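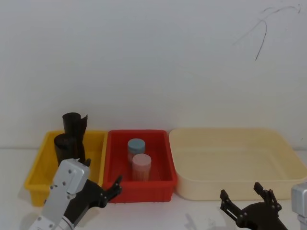 Gripper Bench Gallery: Sillside, Round Two

4 min read

Friday, February 17, 2023

This page covers the second round of gripper work at the Sillside bench. Two finger designs are being compared for bin-to-tray transfer: the Clamska linkage finger and the shorter Adugna finger. Both run from the same Inetti controller with the same grip profile, so differences in the logs should come from the hardware. The total for the round is 2,256 attempts, split evenly between the designs.

Station and bins

Yellow, red and cream containers in a row against the wall, with the left gripper near the front corner of the red bin and the right one open in front of the cream tray. The tray is the place target. It was chosen for its wide floor and low sides, which leave room for an imprecise release.

Yellow bin

Two black rolls, standing upright, one taller than the other. Thin rolled material is the harder class in this round. Too much closing force flattens the tube, and the fingertip gap then no longer matches the commanded gap. The taller roll has a flap standing out to the right, and the grasp planner will sometimes propose it as an edge grasp. Those proposals are left enabled and logged separately.

Red bin

Two lidded jars, one pale blue-gray and one pale pink, both below the rim. The fingers have to enter the bin to reach them, so finger width matters more here than tip shape. The jars also overlap from the head camera's viewpoint. Segmentation merges them often enough that the planner now takes the front lid first and recomputes before going for the rear one.

Fingers

Open, the right gripper makes a wide V. The linkage does not keep the tips parallel over the full stroke — the angle is largest at full opening and closes up over the last part of travel. For jars this is harmless. For rolls, the first contact is on the tip edge, and the roll may turn before the second finger arrives.

Settings

Closing time is fixed at 700 ms for both designs. Grip current is limited to 28 percent of the controller maximum for the yellow bin and left at the default for the red bin. Arm speed is the same throughout. Runs with a manual stop are discarded and repeated.

Scoring

A transfer counts when the item is released inside the tray and the fingers retract without touching it again. Items that land on their side still count. A flattened roll is scored as a transfer with a damage flag — the two columns are kept apart in the log.

The Adugna finger is due a revised tip pad in April. The yellow bin runs will be repeated with it at the same current limit.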